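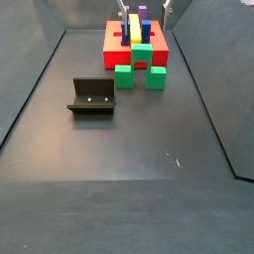

Friday, test kitchen, 7:40 a.m.

Third round on the braised cabbage for the Uvell cookbook. Krum Đorđević wants it to work in a home oven with no steam, so I used the small oven by the door and left the combi alone.

Batch 1: 1637 g cabbage after coring, cut in wedges, 100 g butter, cider vinegar, caraway. Lid on for 2 hours. Good color on the cut sides but the cores were still firm. Liquid too thin to serve.

Batch 2: same weights, wedges cut narrower, lid off for the last part. Cores soft. Edges a bit dark on the left, where this oven runs hot. Sauce coated a spoon. Salt was right for me, high for Kastriot Delić, who tasted both without knowing which was which and picked this one.
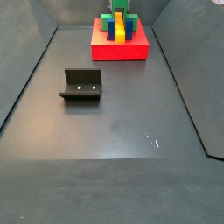

Combined raw weight for the big-pan version comes to 2937 g, which is too much for the pan we list in the equipment chapter. Either the yield drops or the pan changes. I would drop the yield – most people don't own a roasting pan that deep.

The caraway needs toasting first. I forgot in batch 1 and it tasted dusty. Add that line to the method, before the butter goes in.

Headnote still says "my grandmother's cabbage." Krum says it was his aunt's, and she used lard. Ask him if he wants the lard as a variation or left out.

To do:
Rerun batch 2 with the Javano pot, lid ajar from the start
Check the vinegar amount against the Sutcliffe draft, the two don't match
Send Volero the new yield before they set the page
Buy caraway, jar is nearly out

Leftovers are in the walk-in, second shelf, labeled.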